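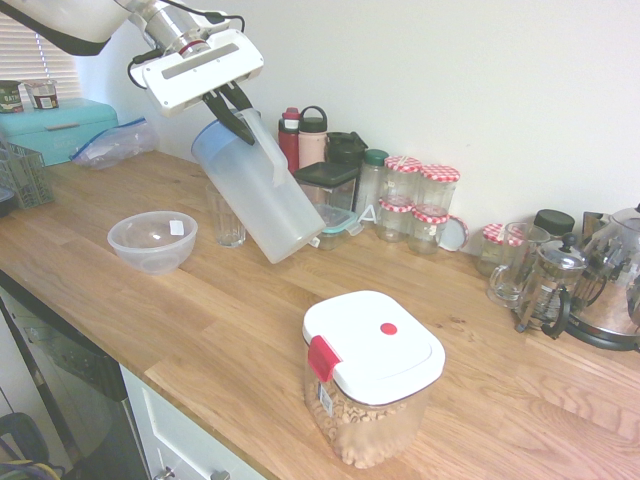 The Davemel 2.1 L pitcher is a plain lidded jug for water, cordial or iced tea, sold in one colour by Van Loon and a few independent kitchen shops. I bought mine to replace a glass jug that had become too heavy for my mother to lift when full. The body is translucent plastic and the lid is light blue. Pouring is done with the lid on and the jug tilted forward over the glass, and at that angle the handle takes all of the load, so most of this review concerns the handle and the lid.

Capacity and markings

The stated capacity is to the brim. Usable capacity with the lid seated is slightly less. The body is clear enough to judge the level from across a kitchen but not clear enough to check for sediment or a stray tea leaf. There are no graduations on the side. If you mix cordial by ratio you will need a separate measure.

Handle

The handle is moulded as one piece with the body, so there is no joint to work loose. Clearance is adequate for four fingers of an average hand. Makis Kyriakidis, who has large hands and arthritis in both thumbs, found it comfortable up to half full and tiring beyond that. The grip has no texture. With wet hands it is slippery, and I would have liked a ribbed inner face.

Lid

Push fit, no thread. It went on and came off easily for the first 3 weeks, then stiffened a little after repeated dishwasher cycles on the top rack. I now wash the lid by hand and it has stayed the same. The seal is not airtight. Laid on its side in the fridge the jug leaks, slowly, and the packaging does say to store upright.

Pouring

I filled and emptied the jug 21 times over a fortnight, using ordinary tumblers on a timber bench. Flow is steady from full down to the last quarter, after which the angle has to be increased sharply. Drips down the outside of the spout occurred on 7 of those runs, nearly all when the pour was stopped slowly. A quick return to upright avoids most of it. Ice cubes stay behind the lid. Sliced lemon also stays behind, but tends to block the flow until the jug is swirled.

Odour and staining

Black tea left overnight gave a faint tint that came out with bicarb. Orange cordial left no colour. I did not test tomato juice or anything hot, as the maker rates the jug for cold liquids only.

Comparison

Roos Hoekstra lent me her Budis jug, which has a hinged flap over the spout. The Budis pours more cleanly and drips less. It is also harder to clean, with a hinge that holds residue, and the flap on hers has started to droop. For daily water I prefer the Davemel. For milk I would take the Budis.

Price and availability

I paid $49 for a set of two, which is high for plastic. Replacement lids are listed separately but were out of stock when I checked in November, and were still out of stock last week.

Rating: 3.5 out of 5. Half a mark off for the smooth grip, half for the drips, half for the lid stock.

Reviewed by Ward Van Dijk, 12/5/20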